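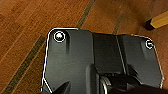
Forced Displacement and Food Supply
Week 7 handout - camps, host towns, rations

Reading before class: chapter 4 of the course pack, plus the Sukprasert case file (short, 11 pages). Bring the case file with you, we'll mark it up.

1. Terms, quickly

Refugee - crossed an international border, fears persecution at home. Legal status under the 1951 Convention and 1967 Protocol.
Internally displaced person (IDP) - forced out of home, still inside own country. No treaty of the same weight. Guiding Principles from 1998, not binding on their own.
Host community - the people already living there. Left out of a lot of reporting. Often as poor as the arrivals, sometimes poorer.

Do not mix up refugee and migrant in your papers. Lost marks on this last time, a lot of you.

2. Case: Sukprasert district

Farming district, two rivers, rice and vegetables. Flooding upstream, then fighting near Prarance. 784 households arrive over one dry season. Most do not go to the camp. They rent rooms, stay with cousins, sleep in a school until term starts.

So the official count is off from day one. Ration lists were built on camp registration. Anyone in a rented room - not on the list. Why would a family avoid registering? Think about papers, fear of being sent back, distance to the office. The office was in Susness, a full day there and back by bus, and a day's wages gone.

3. What happened to prices

Rice up 40 percent in the town market by the end of the season. Cooking oil too, but slower. Day wages for field work went down at the same time, more hands than work.
Who gains: landlords, traders with storage, farmers with surplus to sell.
Who looses: anyone who buys most of their food and sells labor. That covers most of the displaced AND the landless locals. Same squeeze, two groups, and they get told they are rivals.

Look at who sold grain early. Small farmers in debt sell right at harvest when price is low, buy back later when it's high. Old pattern, was there before anyone arrived.

4. Food or cash?

In kind: works when markets are broken or roads cut. Expensive to truck. Can push local prices down, which hurts growers.
Cash: people choose what they need, money stays in the local market. Can push prices up if supply is thin.
Vouchers: in between. Tied to certain shops, so ask who picked the shops.

In Zandorness the program switched from sacks to cash halfway through. The case file has the complaints log from both halves. Compare them. Notice who is complaining in teh second half.

5. Numbers in reports - be careful

"1000 families reached" - reached how, once or every month? Family of what size? Same family counted under two programs?
Check the date of the count and who did it. Check if it's people or households.

6. For discussion

- Should locals get the same ration as new arrivals? On what test?
- What would you need to know before backing cash in Sukprasert?
- Who speaks for people living outside the camp?

Response paper: two pages, on section 4, due 20th March. Paper copy or upload, either is fine. No extensions past that, grades go in before April break.

Next week: land claims and return. Skim chapter 5, skip the appendix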